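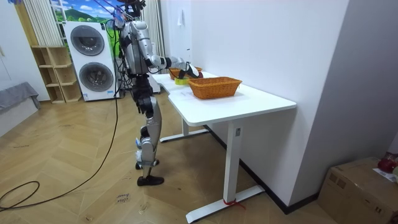

When may a person enter the marked floor area around a standing humanoid?

Only after the operator has stopped the motion program, called the stop aloud and received a reply from the person at the emergency stop. A pause between two pick attempts does not count as a stop. The same wording now appears in section 2 of the working rules and on the sheet at the operator station.

Progress report to the Postska fund
Project: Working rules for humanoid robots in furnished rooms
Site: Kirkden
Report date: 20th January

1. Status

The draft rules submitted in July have been revised once in full. The sections on floor area, cable routing and operator duties are complete. The section on handover between operators is still open -- see item 4. Spending is within the approved plan and no change to the budget is requested.

2. Work in this period

The July draft was adapted from guidance written for fixed arms behind fencing. It assumed a bolted base and a known reach. Neither holds for a legged machine working at a desk, and most of the revision deals with that difference.

Reach is now measured from the outer edge of either foot with the arm fully extended, plus a fall allowance of 700 mm. The fall allowance applies even when the robot is attached to an overhead support. Friesen, who reviewed the draft for us, asked for this in writing and we agree with the change.

Cables on the floor are treated as part of the working area. The operator walks the full cable run before power-up and again after any repositioning of the robot. Slack is to be kept on the side away from the desk. The earlier draft permitted slack on either side.

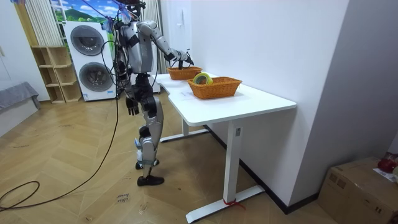 Pick-and-place work with small household objects remains the reference task for the rules. It is slow, it puts the hand close to furniture, and it tempts staff to reach in and straighten an object by hand. Section 6 now prohibits this while the drives are enabled. If an object has to be moved, the attempt is marked as void and the stop procedure is followed.

Session logs have been reduced to one page. The previous form had 8 fields for software versions and none for the condition of the floor. Versions are now recorded automatically and the form asks for floor, footwear of the robot, cable run and emergency stop test.

3. Deviations from plan

The trial of the rules at Stelivdale was postponed. The room there has carpet over part of the walking surface, and the draft has no limits for a change of floor covering underfoot. We prefer to write that clause before the trial.

4. Open items

Handover between operators during a session. Two versions are under comparison: full power-down at each handover, or a spoken checklist with the drives disabled. The first costs time and requires the robot to be stood up again, which carries its own risk.

Retention of session logs. Postska has asked for a fixed period. A proposal will follow with the next report.

5. Next period

Floor covering clause, handover clause, Stelivdale trial. The revised text will go to Friesen for a second review before it is released to the other site.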